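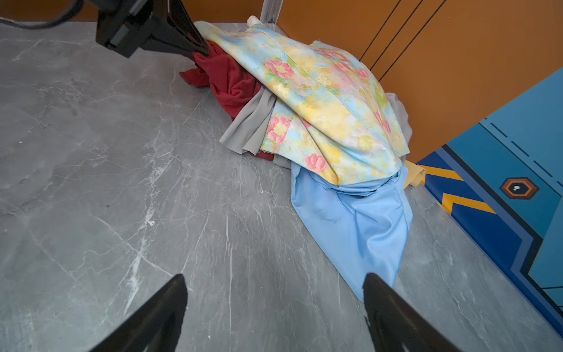
The sorting of household linen in this home takes place twice a year, and the January round has now begun. It is a modest task, and I have come to regard it with some respect.

The procedure was set down by my aunt when she kept the house at Clirnbridge, and it has been amended very little. All cloth is brought out of the cupboard and heaped together before any of it is folded. I was taught to sort directly from the shelf, and for years I did so, with the result that the same pieces went back to the same places and the worn ones were never found. A heap obliges one to handle everything.

Florals are taken first. I have a weakness for a pale blue ground with pink blossoms, and such pieces are kept long after their seams have begun to give. Each seam is to be run between finger and thumb along its full length. Where the stitching has failed by more than 2 inches, the piece goes to the mending basket; otherwise it is folded in thirds and returned.

Dark reds are treated separately. A crimson cloth with any nap to it will shed on its neighbours, and should be shaken out of doors before folding. It must also be washed alone — a rule I last neglected in the spring, at the cost of 4 white pillowcases.

Cloth beyond repair is cut into squares for polishing. The remainder is offered to Mrs Henare, who makes quilts and is not particular as to size.

The mending itself will be reported upon in due course.

Comments (3)

Mawar Kwok
Thirds or quarters for tea towels? My mother insisted on quarters and the drawer never shut.

Plisov
We lost a whole wash to one red flannel. Cold water made no difference at all.

Fludunier
Please do post the mending. I have 5 seams waiting and no patience.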